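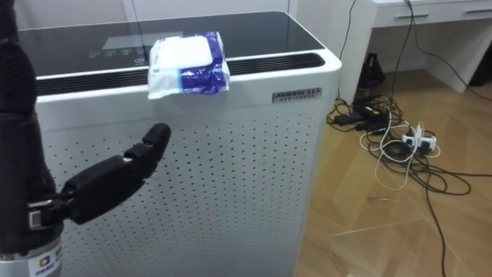 Air Purifier Care: Your Questions Answered

We love a well-kept air purifier at Jarnthorpe Home Library, and judging by the questions that come in with every loan, so do you! We lend floor-standing purifiers to households all over Nirkska, and these are the things people ask us most, at the desk and by email. Your own manual always has the last word on your particular model.

Where should I put it?

Out in the room if you possibly can. Most of our big boxy units pull air in through the small holes in the front panel, so a sofa or a long curtain pushed up against that side will choke it. Leave a good arm's length clear in front. People are often amazed at how much quieter the same machine gets once it has room to breathe!

Can I keep things on top?

Small things, for a minute, sure. We all set the wipes down up there while we're cleaning. But don't let a soft package slide forward over the air-outlet grille, and please no plants, mugs or anything else that can drip. Glossy tops scratch more easily than you'd think, too, so skip the ceramic bowl of keys.

How do I clean the glossy top panel?

Turn the unit off and unplug it first, or you'll be changing settings with every swipe (ask us how we know). A barely damp microfiber cloth does a lovely job, followed by a dry one. Wet wipes are fine for the white sides if they're the plain, alcohol-free kind. On the black panel they can leave streaks, so buff right after.

What about all those tiny holes in the front?

This is my favorite part, because the difference is so satisfying! Use the soft brush on your vacuum, low suction, and go along the rows from top to bottom. Don't poke at the holes with a pin or a toothpick. If dust has turned sticky, which happens a lot near kitchens, go over it with a well wrung-out cloth and let everything dry fully before you plug back in.

And the slats?

A clean, dry paintbrush, the inch-wide sort, gets between slats better than any cloth. Brush along them, with the unit unplugged, and vacuum up whatever falls.

How often should I do this?

Every 2 weeks for the front, more if you have a shedding dog. The slats can usually wait for a month or so.

Can I wash the filter?

Only if the manual says so. Many units have a washable mesh in front and a paper-type filter behind it, and water will ruin the second one. When in doubt, vacuum the mesh and leave the rest alone.

Where do I find the model number?

Check for a small nameplate on the front or side, or a sticker around the back. Copy the whole code, including any letters on the end, before you order a filter. One letter off can mean a filter that's a finger's width too wide.

Do you sell filters?

We don't, but the Soriano branch keeps a binder of filter sizes for all 285 units in our collection, and you're very welcome to come and look something up even if your purifier isn't one of ours.

How long can I borrow one?

Two months, and you can renew as long as there's no waiting list. January fills up fast, so put your name down early. The Imau branch often has spares when the others are out.

What should I do before I bring it back?

Wipe it down, brush the grille, wind up the cord and leave the filter in place. We check every unit on return and will happily show you anything you weren't sure about.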